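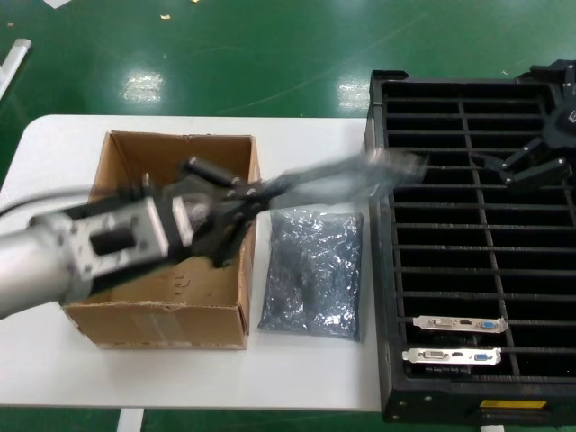
Journal articles > Household studies > Storage and disposal > Section 4

14 shares | 3 comments

4. Why the box stays

4.1 The keeping of empty boxes

The diary entries described in Section 3 were meant to tell us what households in Clarker and Namodum throw away. They did this badly. What they recorded well was the large amount of material that people had decided to throw away and had then put in a cupboard. Of the 1199 corrugated boxes logged on arrival, 253 were still in the home when the diaries closed, and most of these had nothing in them except, in the usual case, a smaller box.

We had expected some keeping. Earlier work on string, jam jars and carrier bags suggests that any object which once held another object earns a period of grace before it goes out. The length of that period surprised us. In Clarker, where the council takes cardboard from the kerb, a box that survived its first collection tended to survive all the others. In Namodum, where residents must carry it to a skip behind the swimming baths, people kept fewer boxes and complained about them more. We had predicted the reverse and had written a paragraph explaining why. It has been removed.

The boxes in question are ordinary. Figure 4 shows the type: plain corrugated card in tan and brown, open at the top, scuffed on the front face and with tape residue near the bottom edge. Respondents described boxes like this as "a good box", "a decent box", "a really solid little box" and, in one diary, "the box", without further comment, on nine separate pages. The wording matters here because the survey form had no field for quality. People wrote it in the margins.

4.2 What makes a good box

We asked respondents at the second visit to say what a good box was. The answers were given with great confidence and agreed on almost nothing. Strength came up often, though few people had tested it. Size came up more often still, and the preferred size was always the size of the box under discussion. Several respondents said a good box should be clean inside, then showed us one in which there had been onions.

Scuffing did not count against a box. This was the firmest result of the second visit and it held in both towns. A mark on the outside was taken as a sign that the box had been through something and come out the other end. A mark on the inside was taken as a sign of onions. Tape left along an edge was tolerated, and two households thought it made the card stronger. We have no view on this and did not have the money to form one.

Flaps divided people more sharply. A box whose flaps had been cut off or tucked down inside was considered by some to be ruined for its main purpose, and by others to have at last become useful, as it could now be put on a table and have things dropped into it. We came to call the second group the tray party. Its members were more likely to have a shed. They were also more likely to use a kept box within the diary period, which gives them some claim to be the only people in the study who were doing what everyone else said they were doing.

The stated reasons for keeping fell under a handful of headings, and moving house was the largest. It was given by people who had lived at the same address since before the ring road was built. Returning goods to the seller came next, usually for goods whose return date had passed. A third group were saving boxes for a grown child, who in every case where we were able to ask did not want them. "Just in case" was coded separately after a long discussion between the authors, one of whom thought it covered the whole table.

4.3 The Brorna sale

A short interruption occurred in September, when the Brorna furniture shop in Clarker held its closing sale. A great many flat-packed items entered the sample homes over a few days, each in a box that could be used afterwards only by somebody who owned a second, identical wardrobe. We assumed that long thin boxes of this kind would be thrown out at once. A number were stood upright behind doors, where they fell on people. One was cut into lengths to line a rabbit hutch and must be counted as the most successful box of the year.

The sale is useful because it let us separate keeping from usefulness. If people kept boxes for their likely use, the Brorna boxes should have gone first. They went at the same rate as the rest. What did predict keeping was whether the box had been opened neatly. A box slit along its tape stayed. A box torn open by an impatient person, or by a child on a birthday, went out that week, however large and sound it was. We read this as a kind of courtesy. Having taken trouble over the opening, people felt the thing was owed something, and a place on top of the wardrobe seemed to cover it.

4.4 Space

It would be reasonable to think that people with more room keep more boxes, and they do, a little. The effect is weaker than we should like, since the grant was awarded by a housing body. Flats with a single hall cupboard gave up other things first. One couple in Namodum had moved the ironing board to the bathroom so that the boxes could lie flat. They no longer iron, and told us they do not miss it.

Nesting is the usual answer to lack of room. A nested set takes up only the space of its largest member, and respondents were proud of theirs and took them apart for us whether or not we had asked. The trouble with a nested set is that the right box is always in the middle. Three diaries record the owner looking for a box, seeing that it would mean undoing the stack, and going to the shop for a new one. The new one was then added to the stack.

Folding flat was praised by all and done by few. The reasons offered were the tape, the lack of a knife, and a feeling that a box once flattened never stands up square again. This last point was put to us with some heat. A flattened box was also much more likely to be thrown away by another member of the household, who took it for rubbish. We record four arguments on this subject, of which one was still going on when the interviewer left.

4.5 The Naciri scheme

The Naciri exchange was set up at the Clarker library to let people with spare boxes pass them on to people who were moving. It had shelves, a sign and a capacity of 300 boxes. It was the obvious remedy, and we recommended it ourselves in an earlier report, which is no longer on the website.

The exchange filled in its first fortnight and stayed full. People were happy to take part in the sense of leaving a box and going home lighter. Borrowing was rare. Those who were moving said they would not like to take somebody's good box. Others looked along the shelves, found the stock poor compared with what they had, and went away pleased. Several visitors removed boxes they had left there themselves, having thought of a use for them on the bus.

The library has since asked for its shelves back. Householders in the sample who had used the exchange held slightly more boxes at the end of the study than those who had never heard of it. The difference is small and we would not build much on it, though we note that it points the wrong way.

4.6 Limits of the diary method

Some cautions apply. Diaries were filled in by one person in each home, and that person was usually the one who kept the boxes. Where a second person was present at the interview, the account of events changed. Disposal may be under-reported for the same reason, as boxes in some homes were plainly leaving at night.

Our own presence did not help. The diary packs were sent out in sturdy corrugated boxes, a decision made by the project office on grounds of cost. When we returned, most of these had been kept. They were left out of the totals above, and a few respondents asked whether there would be any more. We had ordered 3000 of them, that being the smallest order the supplier would accept, and were able to say that there would.

The remainder are in the corridor outside the department office. The fire officer wrote to us about them on 2 March 2021. We have replied that they are good boxes and that a use will be found for them in the second phase, which is described in Section 5.

Figure 4. Open corrugated box of the common type, on a white table. Note the scuffed front face (see 4.2 on tolerance of outer marks).

Journal articles > Household studies > Storage and disposal > Section 5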